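Weekend Shelf Stocker, Ratow Grocery

Ratow is a small store with narrow aisles and customers who have opinions about lentils. We need one person, Saturdays and Sundays, 16 hours in all, to keep the shelves full and the opinions civil. You should be able to lift 30 pounds and find the oat milk without a search party. Experience is nice. Showing up is nicer. Staff get 10 percent off, dented cans included.

Ask for Caroline Rweyemamu at the register. 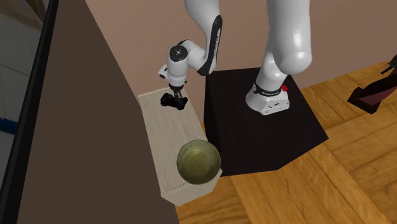
How to apply

Drop off one page about yourself. Two if you've led a wild life.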